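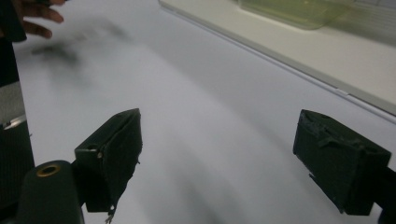 I've been at the packing plant in Drasau long enough to remember when the whole job was tape, labels and sore wrists. So when management told us in April that we were getting robots on the small parts line, I did what everybody did and went home to update my resume. (Mine still listed a fax machine under skills. Yikes.)

Well, it's 26 June 2023 and I still work there, but my day looks pretty different!

The system is called Stakeo, and it handles the boring orders, the ones with the same few items in the same size box. It got through 285 of those on its best shift. People still do the mixed orders, the fragile stuff and anything that comes back. That used to be the fun part of the job, a little break from the routine, and now it's the whole job. I like it more than I thought I would, but I'm also more tired. When every box is a puzzle you don't get to drift off and plan dinner.

The other new thing is the teaching. A few of us take turns at the white tables with the hand-held grippers, doing the same moves by hand so the robots have something to learn from. We do 90 minutes and then swap. It pays a bit extra, and I signed up mainly for that, but I've gotten kind of into it. You start noticing how you pick things up! I had no idea I always turn a small box before I lift it.

What bugs me is the talking, or the lack of it. The old line was 46 people close enough to yell at each other all day, and now we're spread out over two halls. Two women I ate lunch with for years moved over to the Viklund warehouse, and I miss them. They weren't let go, but they didn't love the new schedule either, and I wish somebody had asked them before it was posted.

My knees are happier, I'll give it that. No more walking the long aisle all shift.

Next week they're moving my station closer to the loading doors — great in summer, terrible come winter. I've already asked for a heater.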